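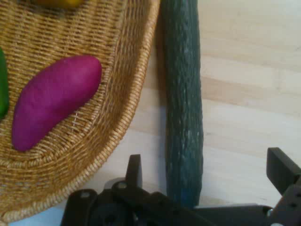
First-Pitch Strikes and Scoring in the Ditwood Summer League
Project report, Introduction to Sports Statistics

1. Background

Coaches at every level tell pitchers to throw the first pitch for a strike. The advice is old and there is a good deal of professional data behind it. What we wanted to know was whether it holds in a small amateur league, where pitchers have less control, fielders make more errors, and many runs score without a hard-hit ball.

The Ditwood Summer League plays with wood bats and has teams in Ralley, Kunder and Bouchard, plus several in Ditwood itself. Games are scheduled for seven innings, with extra innings if the score is tied. The league keeps paper scorebooks, and most of the scorers mark every pitch, so it is possible to go back and see how each plate appearance began.

Our question was limited to the first batter of each half-inning. If that batter sees a strike on the first pitch, is the team at bat less likely to score in that half-inning?

2. Data

We used the scorebooks from 53 games. Together they contain 3,543 plate appearances. We typed all of them into one spreadsheet, although the main question only needed the first batter of each half-inning. Having the rest allowed us to check run totals against the final scores and find typing mistakes.

Games were left out if the scorer had not marked individual pitches. This removed more games from Kunder than from anywhere else, because the home scorer there records only the final count. Games stopped by rain were kept, but a half-inning that was in progress when play stopped was dropped.

A first pitch was coded as a strike if it was called, swung on and missed, fouled off, or put in play. Everything else was coded as a ball, including a batter hit by the first pitch. There is some argument about whether a ball put in play should count. A batter who hits the first pitch for a double has not been helped by falling behind. We kept it as a strike because that is the usual definition, and then ran the comparison a second time without those cases.

3. Method

Each half-inning became one row with the team at bat, the inning number, the first-pitch result, the result of the first plate appearance, and the runs scored. We found 442 half-innings that began with a first-pitch strike. The remaining half-innings were the comparison group.

We compared the share of half-innings with at least one run in each group using a chi-square test. We also compared average runs, but we trust this less. One very long inning can move an average a lot, and the Bouchard games included a few of those.

To check the data entry, we each re-entered a sample of games the other had typed. Most of the disagreements were about foul tips and about one scorer's handwriting, in which a called strike and a ball look nearly the same. We settled these by working out the full count from the rest of the at-bat.

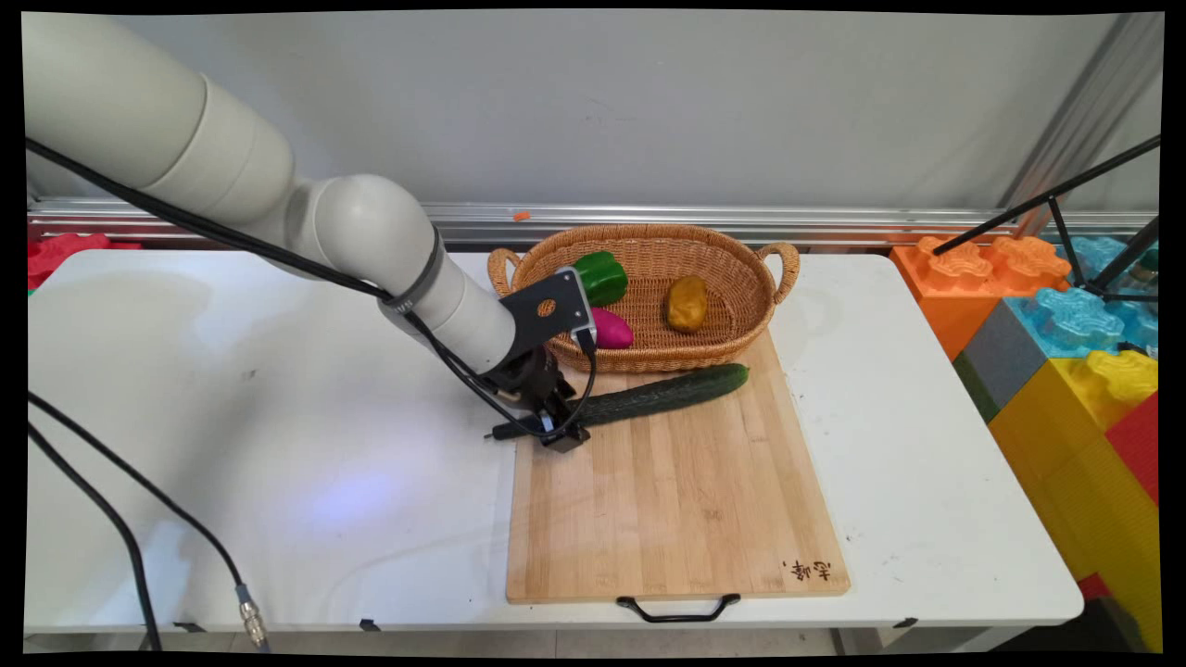 Gripper lowered onto a cucumber.

4. Results

Teams scored less often in half-innings that began with a strike. The difference was in the direction we expected and passed the test at the usual level. It was smaller than we had guessed before starting.

Most of the gap came from walks. When the first pitch was a ball, the leadoff batter walked much more often, and a leadoff walk in this league is very likely to turn into a run. Runners steal second easily and throws get away. When we looked only at half-innings where the leadoff batter did not walk, the two groups were close together and the test no longer showed a difference.

Removing the balls put in play made the gap larger. This makes sense, as some of those balls were hits and they had been counting against the strike group.

We split the games by home field as well. The pattern was clear at Ralley and at the Ditwood fields. At Bouchard there was hardly any difference. The Bouchard field has a short fence in right, so leadoff batters there may be scoring on fly balls that would be outs elsewhere. We did not have batted-ball locations and cannot test this.

5. Problems

The largest problem is that good pitchers throw more first-pitch strikes and also give up fewer runs for other reasons. Our comparison does not separate the pitch from the pitcher. We tried to compare each pitcher only with himself, but most did not throw enough innings for the numbers to mean much. Only 3 had enough to be worth looking at, and they did not agree with one another.

Batting order is another issue. The first batter of an inning can be anyone in the lineup after the first inning. A pitcher may be more willing to throw a strike to the ninth hitter, who is also less likely to start a rally. We recorded lineup spot but did not use it in the test.

The dropped Kunder games may also matter. Kunder had the best pitching staff in the league by earned run average, and our sample has fewer of its home games than it should.

6. What we would change

Next time we would ask the league before the season starts in June to have every scorer mark pitches the same way. A one-page key taped inside the cover of each book would probably be enough. We would also record the pitcher's name on every row from the beginning. We added it late, and it took two extra evenings to go back through the books.

A logistic regression with pitcher and lineup spot included would be a better tool than the chi-square test. We had not covered it in class when the analysis was done. The spreadsheet has the columns needed, and a copy has been left with the course files along with the coding rules from Section 2.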